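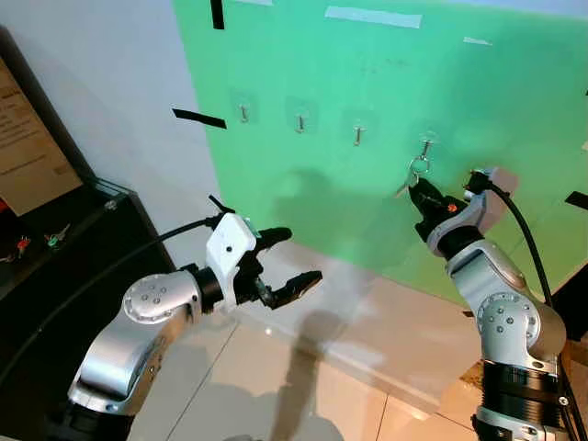
Phromma, 6/25/20

ok hook update for everyone who asked (two people, hi). the key wall is up. green board, four stick-on hooks in a row, tape for the rest

hooks are the kind with the clear-ish square sticky pad, no drilling. my landlord counts holes. I have lost that fight before

one key on it so far, far right hook. ring goes over the hook, key hangs down, I can find it without my glasses. huge

the other three are waiting on: mailbox key, bike lock key, and the spare for Yupin Kaewkla's place, which is in a coat pocket somewhere. I've checked 6 coats. do not ask why there are 6 coats

color is mint. Weleck had it in mint or a sort of brown and I was not putting brown on a white wall

re: the tape. yes black AND white, ran out of one roll. yes there's a piece on the wall that isn't on the board. will get to it

stuff I'd pass on if you're doing one - wipe the board first, press each pad a full minute, then leave it alone overnight. I did the first set in a hurry last year and woke up to keys on tile at 2 am. loudest sound in the world

someone asked about weight. packet says one thing, I say house keys only. no giant keychains. my old one had a bottle opener, a flashlight and a gym tag from a gym that closed

price - 59 for the hooks, board was extra, didnt keep the reciept. roughly an hour start to finish if you dont count looking for scissors

next is labels above each hook. Yupin votes handwriting, I want the little printed ones. will post when theyre on, probaly August at this rate

ok found the mailbox key. it was in the mailbox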